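Is a pegboard wall worth it for a small garage?

Posted by drillham_dad, Thursday, January 19, 2023

My neighbor swears by his and wants me to buy the Trarkex kit. It claims to "double your space," which I doubt. My garage is small and the wall by the door is bare studs. Do people still use these after a year, or do the hooks just fall out?

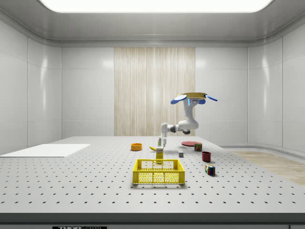
A work surface with holes in a grid

Orhun Kaplan
Moderator, 172 replies

Doubling is sales talk. You get the same wall, with things hanging on it. I put up a board in May and I use the top half. The bottom half collects junk.

If you go ahead, screw furring strips to the studs first. A hook needs space behind the board or it won't seat. The kits I've seen skip the strips — check before you pay.
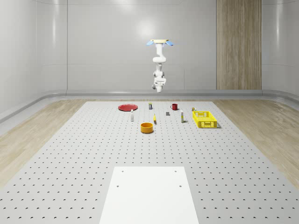

Photo: Baysal

As for hooks falling out, mine did until I bought the locking kind. I'd still ask what you plan to hang. Rakes and shovels do fine on two nails and a board.
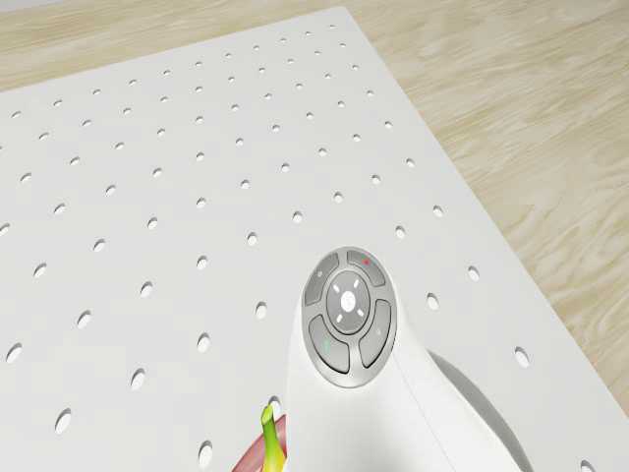
Filed under: Garage & Storage

ircombe_pete

dont bother. shelves. I had pegboard 25 years and all it did was show me which tools my brother never brought back

marlow_k

Not sure I trust either answer. Shelves in a narrow garage stick out into your car door. Buy one plain sheet, try it for a month, and leave the kit at the store.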